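The Night Shift at the Packing Bench

The first thing Jhosep Salazar wants me to know is that he still packs gift baskets, and that he still likes it. The second is that he hasn't rubbed his wrists with liniment since spring, and he's so pleased about it that he tells me twice before we've sat down.

Salazar runs the packing room at Dultomar, a company that sells woven baskets filled with small toys, sweets and soaps. He has been there 11 years. In the run-up to the holidays the team used to grow to 30 people, most of them doing one thing for a whole shift: pick up an item, put it in a basket, reach for the next one. "You do that from seven in the morning and by two in the afternoon your hands belong to someone else," he says. "I loved the people, I loved the baskets. I did not love two in the afternoon."

So when the owners said they wanted to try a robot arm on the picking work, he raised his hand to be part of it. He had never programmed anything more complicated than a coffee maker.

We talk at the practice bench, in a side room off the main floor. New items get tried out there before they go anywhere near a real order, and the favorite practice item is a toy peach.

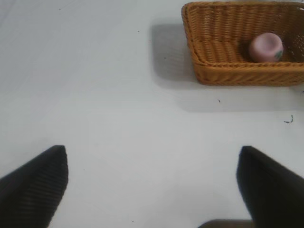 One basket, one peach: the practice bench at Dultomar.

I ask why a peach. Salazar laughs. "Because it's rude! A box is polite, a box has sides. The peach is round, it's small, and it doesn't care where you want it to go. If we can get a good routine for the peach, the boxes are a vacation."

The routines are built with software called Stundetti, and the part that won him over was how much of it depends on what packers already know. Rupert Aigner, the engineer who set up the system and still comes by most weeks, had arrived with a plan for how items should be picked. Salazar's team took it apart in an afternoon.

"I had everything coming in at the same angle and the same speed," Aigner says cheerfully when he joins us with his coffee. "It looked very tidy on my laptop. Then one of the packers watched for a minute and asked me if I had ever picked up a peach. She showed me with her own fingers. Come down over it, close gently, then lift. I went back and changed it that evening."

He keeps a notebook of those corrections now, and it has 130 entries. Some are a single word ("slower"). Some run over a page – there's a long one on how deep a basket has to be before you can let go of something above the rim instead of lowering it in. Aigner reads me bits of it with real delight, the way other people read you menus.

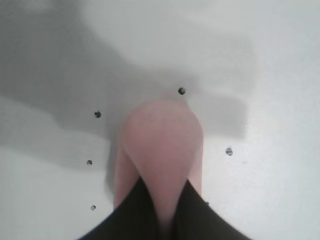
What the packers do now

I wanted to hear about the jobs, and I told Salazar so. The 30 seasonal places were hard work, but they were also paychecks, and people in town counted on them.

He doesn't duck it. "Last November we hired 20. So that's a smaller number, and I won't dress it up for you. I knew some of the people who used to come every year. A few of them I called myself." He stops for a moment. "The ones who are here year-round, all of them stayed. That was promised to us at the start, in writing, and we asked for it in writing because we're not children."

The work itself has been cut up differently. The repeated picking of single items is moving to the arms, one item at a time, as each routine gets good enough. People do the arranging, the ribbons, the checking, and anything soft or odd that the team has voted "not yet." They also teach. Anyone in the packing room can book time at the practice bench, and the hours there are paid at a higher rate, which took some arguing.

"The first weeks I thought my job was to guard the thing," Salazar says. "Stand there, watch it, press the button if it did something stupid. That is a terrible job! I was more tired from watching than from packing." He went to the owners and said he would not ask his people to be babysitters. The rule they settled on is that whoever is at the bench is there to work something out, with a question written down before they start. The question can be tiny. Does the peach go better with the leaf facing right? Does the basket want to be nearer?

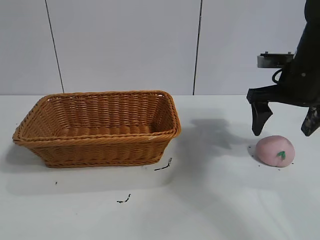 He had worried about the older packers, and he was wrong about them, he says, happily. The most stubborn bench user is a woman two years from retirement who has opinions about every item in the catalog and now has a place to put them. The person who struggled was a younger man who had been the fastest hand in the room. Speed had been his thing, everybody knew it, and it stopped counting for much. Salazar talked with him a lot that winter. He has since moved over to Virno, the sister company that does the wrapping paper, and the two of them still have lunch.

"You can't say to a person, be glad, your wrists will be better," Salazar says. "He was proud of being quick. I should have seen it before he had to tell me."

Aigner nods at this. He thinks engineers tend to ask what a machine will do and forget to ask what somebody was good at. On his next project, with a seed packer called Ñahui, he has asked for a full week on the floor before he brings any equipment in. "Just packing seeds," he says. "Badly, I expect."

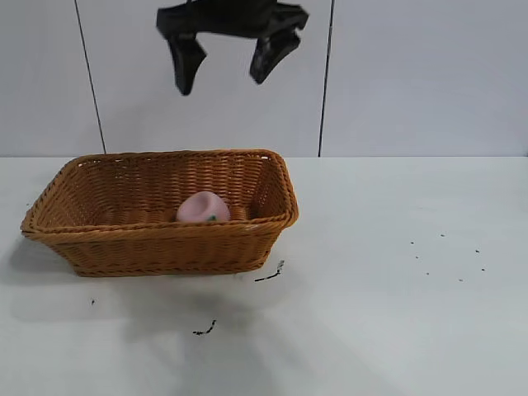
A shared bench has its own manners, and they have grown up without much planning. You leave the basket where the next person can find it. You write down what you tried, including the silly things. You don't change somebody else's routine without asking, even when you're sure yours is better (this one has been tested, Salazar says, and he rolls his eyes in a way that suggests he was the one who tested it).

I ask what he would tell a packing room that is about to get its first arm. He thinks about it for long enough that Aigner starts to answer and gets waved off.

"Ask for the promises early. Ask who gets to say no to it, because in our room a packer can say no, and that changed how people felt about it more than any training did. And get somebody like him" – he tips his head toward Aigner – "who goes back and changes it the same evening."

Then he looks at the clock, excuses himself, and goes to see about a delivery of ribbon that has come in the wrong green.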